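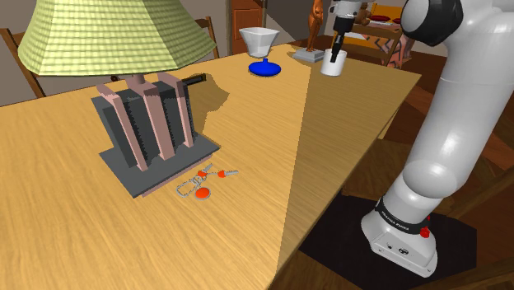
Joaquim Macedo
Final year project student, robot handling group

Project report: the cup drops in simulation, what went wrong and what I changed
Handed in 31/12/2025

Short version first as my supervisor asked for it. The arm was supposed to pick up the small white cup, lift it clear of the table, carry it across and set it down. In the first full batch of 400 simulated runs it finished 299 of them. The rest were failures of one sort or another and nearly all of them happened in the same part of the job, straight after the lift. This report is mostly about those. The planning part of the project worked more or less as written up in the interim report and I won't repeat it.

Set-up

All in simulation, nothing on the real arm yet. Franka arm on its mat beside a wooden table, ordinary house clutter on the table and chairs behind. The clutter matters. Earlier work in the group (the Rillcombe set) used a bare table and the cup was the only thing on it, so a bad lift looked fine and a bad carry path looked fine too. I wanted a table you might find in someone's home. So there's a big lamp, keys, a blue thing with a knob, a white funnel-shaped vessel and a carved figurine on a square pedestal. The figurine is the awkward one. It's tall and thin and stands close to where the cup gets lifted.

The cup is held from the inside, fingers down into it. I chose that in September for one reason, which was that the outside grip kept catching the white vessel on the way in. Inside grip needs less room round the cup. It also hides a lot, as I found out.

What went wrong

Fault A, the slip. Fingers go in, gripper reports a good grip, arm lifts, cup comes up a little way and then slides down off the fingers and lands on the table. Sometimes upright, mostly on its side. The log said "grasp ok" all the way through. So on paper the run carried on, and the arm went off and very carefully put down nothing.

Fault B, the knock. Cup stays on but it tilts, and the tilted cup sticks out further than the planner thinks it does. Then the carry path goes past the figurine and clips it. Fewer of these but worse. On a real table that's something on the floor, possibly something breakable, possibly next to someone's foot.

Fault C, the stop that didn't. Found this one by accident. When the contact check did see a knock it sent a stop, and the arm kept moving for 3 more steps before it obeyed. The stop message was going in the same queue as the motion commands and waiting its turn. I consider this the most serious fault in the project even though it lost me hardly any runs by itself.

Finding the cause of A

Wasted a lot of time here. First I blamed friction. Turned it up, the slip got rarer, I was pleased. Turned it up more and the cup started sticking to one finger after release, which is nonsense, no cup does that. Put it back to the starting value.

Then blamed the lift speed. Halved it. No real difference, just slower drops.

What it was in the end: the "grasp ok" signal came from finger width only. If the fingers stopped opening before they reached full width the code took that as touching the cup wall on both sides. But if the gripper came down slightly off centre one finger touched early, pushed the cup sideways a bit, and the width reading settled for long enough to pass the test with only 2 small contact points on the same side. From the camera view you can't tell. The fingers are black and they are inside the cup, so a good hold and a bad hold look the same until it falls off. I must have watched the replays back for a whole evening before I printed the contact forces and it was just there in the numbers. Should have done that first.

The off centre part came from the cup position being read before the arm had finished settling above it. My mistake, wrong order of two lines. Trajkovski's notes in the lab wiki warn about exactly this and I had read them, in the first week, and forgotten.

Changes made

1. Cup position now read after the arm has settled, not on the way down.
2. Grip only counts as good if there is force on both sides, not just width.
3. New pause just above the table. Arm lifts the cup barely clear, holds still, checks the forces again, then goes on or puts it back down. If it does slip at this height it has next to nowhere to fall.
4. Held cup is given a fatter outline in the planner so a bit of tilt dosn't put it into the figurine.
5. Stop message has its own channel and clears the motion queue. Tested seperately with the gripper empty before I let it near anything.

The pause makes each run longer. Seditz in the group next door thought it should be dropped once the other fixes were in, and on the time figures there's a case for that. I've kept it. With it the failure is a cup put back on the table, without it the failure is a cup dropped from carrying height — I know which I'd want in a kitchen.

Results after the changes

I have not rerun the full batch. The machine was booked for the Dullby project and I only got a short slot, so what I've got is the failed runs played again with the same starting positions. Fault A did not come back in any of them, some ended in a put-back at the pause and a second try. Fault B came back twice, both with the figurine, both when the cup was already leaning when picked. Fault C gone as far as I can test it.

These are the same starts I used to find the faults so it isn't a fair test and I'm not claiming a success rate from it. Full batch with fresh starts is the first job next term.

Still open

The lean before the pick. Probably needs a different approach angle.

Soft or thin cups. Pushing outwards on the inside wall of a thin cup could crack it and the simulated cup can't crack. Needs a force limit before anyone tries this on the real arm, please don't run my branch on hardware until that is in.

The lamp never got hit in any run, but the paths mostly go away from it so that says little. Want to try the put-down on that side of the table.

Log files and the replay script are in the project folder under faults, readme is out of date, ask me.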